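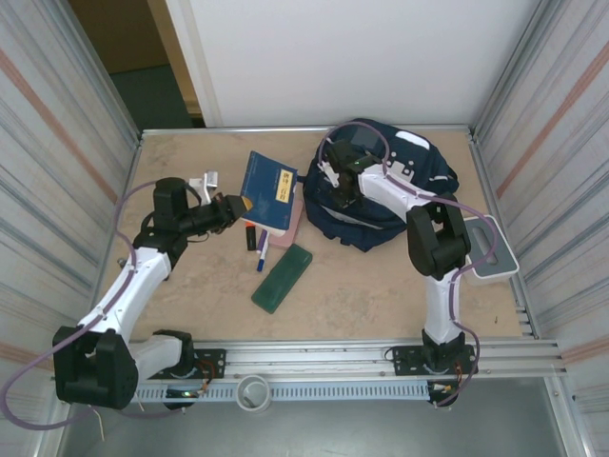 Section 3. Submitting a Chapter Excerpt

This section explains how contributing authors prepare and submit a chapter excerpt to the Gomora serial fiction library. It applies to novels, novellas and linked story collections. Stand-alone short stories are covered in Section 4.

Before you begin

You will need an active author account, the full text of the chapter from which the excerpt is taken, and a signed copy of the Rissanen reading license. Authors who write under a pen name must have the name approved before an excerpt can be scheduled. Requests are handled by Marama Donnelly in Author Services.

Note: An excerpt may be taken from any chapter except the last. Excerpts from a final chapter are returned unread.

Preparing the text

1. Open the chapter in your word processor and save a copy under a new name. Do not work in your master file.

2. Select a passage that begins at a paragraph break. Passages that open in the middle of dialogue are accepted if the speaker is identified within the first 100 words.

3. Remove all headers, footers and page numbers. Scene breaks should be marked with a single centered pound sign.

4. Enter the book title, the chapter number and the chapter title on the first line, in that order, separated by colons. Example: The Ferry at Kundale: Chapter Three: Low Water.

5. Check the word count. The limit is 2471 words, including the title line. The upload form stops accepting text at this limit and does not display a warning.

Caution: Text pasted directly from an e-book proof often carries hidden line breaks. These appear to readers as blank space in the middle of sentences. Paste as plain text, then restore italics by hand. 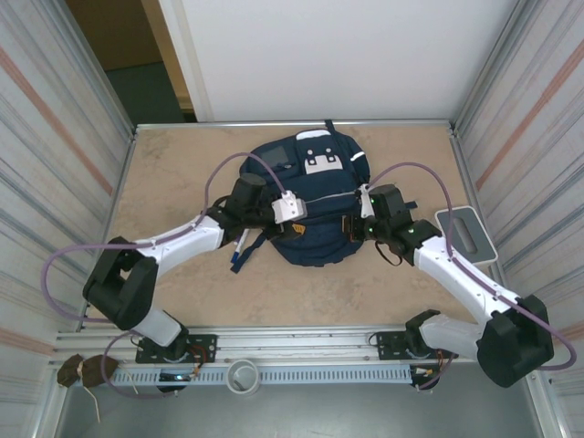
Navy backpack on tabletop, seen from above.

Assigning a content rating

6. Choose a rating from the menu: General, Mature or Restricted. The rating describes the excerpt only. The remainder of the book is rated separately when it is listed for sale.

7. If the excerpt contains violence, explicit language or sexual content, mark each item that applies. Crime and horror titles are not exempt from this step.

8. Write a reader advisory of one or two sentences. State the subject plainly and do not reveal the plot. The advisory appears before the first line of the excerpt.

Note: Period fiction that reproduces offensive language of its time must carry an advisory. For a model, see the entry for Gresotville, 1959, by Raelene Merrick, in the Crime and Suspense catalog.
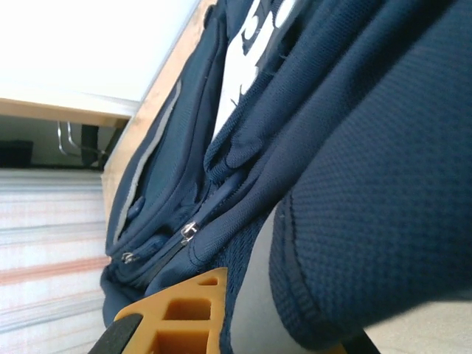
Uploading and review

9. Sign in and select New Excerpt. Paste the text into the main field and the advisory into the field below it.

10. Select Preview. Read the excerpt from beginning to end in both the desktop and phone layouts. Corrections made after approval restart the review.

11. Select Submit. A confirmation message is sent to the address on your account. Keep this message, as the reference in its subject line is required for all later questions.

12. Wait for the reader's report. Each excerpt is assigned to one reader. General and Mature excerpts are assigned by Kenneth Navarro, and Restricted excerpts by Bronwyn Hoani.

Caution: Do not submit the same excerpt a second time while the first is under review. Duplicate entries are deleted together, and the author must begin again at step 9.

If an excerpt is returned

A returned excerpt is marked Revise or Declined. Excerpts marked Revise may be submitted again under the original reference. Excerpts marked Declined may not be submitted again, but the author may choose a different passage from the same book. The annual catalog closes to new excerpts in November, and revised text received after closing is held for the next catalog.

Questions about a report should be sent in writing to Rochelle McKinnon, Fiction Desk. Please include your reference and the chapter number.

Section last revised Jul 14, 2018.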